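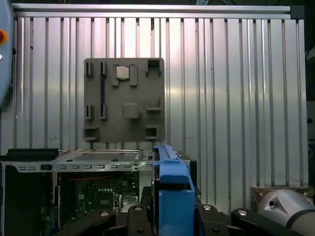

Computer Teardown and Parts Sorting Technician
Prinar, Kustgate site
Full time, days

Prinar takes in desktop computers that offices and schools have finished with. We open them, take out the parts that can be used again, test those parts and send the rest on for metal and plastic recovery. Last year the Kustgate site handled 1,942 desktops. We are hiring two technicians for the teardown room, to start in October.

What the work is

You will work at a slatted aluminum table with the tower on its side and the side panel off. A normal job runs in this order: drives out, memory out, processor out, then cards, power supply and cables. Small parts go into a gray fixture tray with a pocket or slot for each type, so that the test bench gets them the same way every time.

Most of the machines we see are business models with plastic drive carriers and few screws. Some are older and need more patience. You will learn the common case layouts in training and keep a written sheet for any model we have not had before.

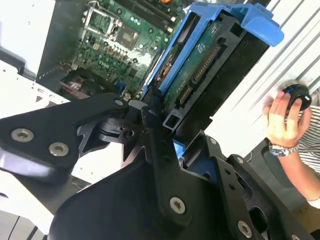 Hard drive in its blue carrier, next to the open chassis.

Drives are handled under a separate procedure. Every drive is logged by serial number as it leaves the case and stays in the teardown room until the log is signed. If a number cannot be read, you stop and call the shift lead, Dilwyn Ruddock. There are no exceptions to this.

Processors and memory modules are handled by the edges only. Wrist straps are provided and must be worn at the table.

Other duties

Clear and wipe down the table at the end of each shift. Plastic pieces such as latches, retainers and drive cages

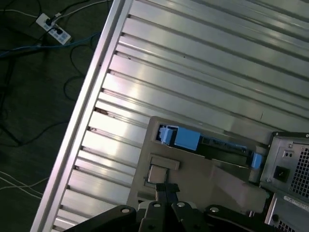 are kept if they are whole and go in the bin for broken lots if they are not. Check the grooves in the table top for dropped screws. Report damaged cords or plugs before you start work. Each technician also spends one afternoon a week on the packing line with Shufen Bai's group.

What we are looking for

Steady hands and good close vision, with glasses or without
Able to lift a full-size tower from a cart to the table
Able to read a parts label and copy it without mistakes
Comfortable standing for most of a shift
Some experience opening desktop computers, at work or at home

A certificate is welcome but not required. Applicants who have done repair, assembly or warehouse work should say so, even if it was not with computers. 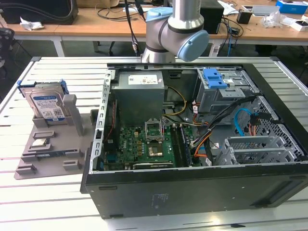
Tower opened on the worktable, with the fixture tray to its left.

Hours and training

Shifts start at 7:00 a.m. and end at 3:30 p.m., with a half-hour unpaid lunch. New technicians have 70 paid hours of training with Angharad Parri before they work a table alone. Safety glasses, gloves and work shirts are supplied. Parking is free behind the building.

How to apply

Send a resume or a one-page letter to Kastriot Tomić, Prinar, 118 Guerra Street, Kustgate, or leave it at the front desk before 4 p.m. Put "Teardown technician" on the envelope. Interviews include a short bench task using one of our own machines. You do not need to bring tools.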